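## Fruit on a stick: the winter sweet returns to Peldale

The Peldale Winter Market opened its doors in December 2025 with 35 stalls, and the longest queue on the first evening formed at the one selling candied fruit. The skewered fruit of northern China, known as tanghulu, has been sold at the market for three seasons. This year the organisers have given it a workshop of its own, held in the upper room of the Dameck building and led by Qianru Bai.

Ms Bai learned the work from an aunt who sold skewers outside a railway station. Her method is plain. The fruit is washed, dried on a cloth and left to stand for 15 minutes before anything is threaded. Each piece goes on through the middle, and a length of bare stick is kept at the lower end for the hand. Small hawthorn fruits are traditional, although strawberries, grapes and cherry tomatoes are all in common use.

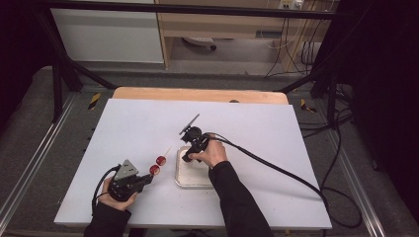 **Must the fruit be completely dry before it is dipped?**

Any water left on the skin will prevent the sugar from setting, and the coating will turn sticky within the hour. Fruit that has been rinsed should be patted with a clean cloth and then left in the open air.

The syrup calls for 300 grams of sugar to 150 of water, boiled without stirring until a drop hardens in cold water. Ms Bai does not use a thermometer, but she advises beginners to do so. The skewer is turned once through the pan, held up to drain and laid on a lightly oiled tray.

Rhydian Watkins, who manages the market programme, reports that the workshop places were taken within two days. "We had expected families," he said. "A good many of those who applied were retired people who wished to make something for their grandchildren."

Further sessions are planned for the new year, subject to the hire of the room. The fee is 15 pounds and includes all fruit and sugar. Participants are asked to bring an apron and a flat box with a lid for carrying their skewers home.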